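Features > Workshop > Looking after the machines

The clear mug problem

I went to Farnier expecting oil. I'd packed old trousers and everything, because the last time I wrote about robot maintenance I came home smelling like a chip pan and had to throw away a perfectly good shirt. Christos Galanis met me at the door in a clean jumper, looked at my boots and asked if I was going hiking afterwards.

Christos looks after one robot arm. It's called Pilow, it has a two-fingered gripper and a camera looking at its workspace, and its job is to learn to pick up the sort of things people leave on desks. When I'd pictured "looking after", I'd pictured grease guns. There is a bit of that (the joints get checked every 34 days, and he has strong feelings about people who skip it), but most of his week goes on what the arm can see and how well it knows where its own fingers are.

The morning starts with the pads. They're soft rubbery things, one on each finger, and they pick up fluff like a jacket in a house with cats. He wipes them, presses a thumbnail into each one, and if the dent stays he swaps the pair. Always the pair! He changed just one once, early on, and the arm spent a whole afternoon nudging everything slightly to the left before it closed its grip.

Then comes the checking of the camera. He has a printed board of black and white squares, and the arm carries it through 41 poses while the software, Endier, works out where the camera is compared with the robot's base. It takes ages. The arm tilts the board, stops, thinks, tilts it again, like somebody choosing a picture frame. I drank two coffees. If the answer has drifted since last time, he goes round the camera mount with a hex key before he touches a single number on the screen, and most times he finds a screw that wants a quarter turn.

After that he gets out the awkward objects, and the one he likes least is a clear mug with flat angled sides and a square handle. You can see the closed laptop through it, and that's the whole trouble in one go. A camera that's trying to find the mug gets a helping of laptop mixed in, plus whatever the office lights are doing in the facets, and then a soft reflection on the white desk underneath for good measure. 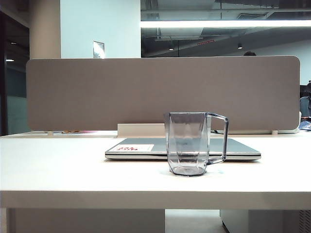
Grímsdóttir would have taken the clear things out altogether. Get the arm steady on solid, dull cups first, she told me over the phone, and only bring in the see-through stuff when a failed grasp can't possibly be blamed on the fingers or the mount. She also thought he was far too patient with those 41 poses, and that a shorter check done every morning would catch more than a long one done when he remembered.

I passed this on and Christos laughed for quite a while. He agrees with her about the short check, as it happens, and has started doing one with 10 poses before lunch. On the mug he won't budge. His view is that a clear object is the best fault finder he's got: an opaque cup forgives a camera that's a hair out, and he'd like to know about the hair.

He keeps a notebook for all this, a proper paper one with a bent spine. Each bad grasp gets a line with the object, the time, what the lights were doing and whether the fingers closed early or late. He was up to 108 lines when I visited, and he read me a few with real relish. "Early, early, early, blind left open, early." The blind one cost him two days last December, when low sun came in at half past three and he'd already stripped the wrist down looking for a fault.

My favourite bit of the day was the cable. It runs up the outside of the arm in a loose sleeve, and he'd noticed it pulling tight when the wrist turned all the way over. He cut two ties, fed a little slack up past the elbow, tied it again and ran the wrist round slowly by hand with the power off, listening. Then he made me do it. I couldn't hear a thing, but I nodded.

He's got new pads on order in a slightly stickier rubber, and he wants to try them on the handle first, coming in from the side.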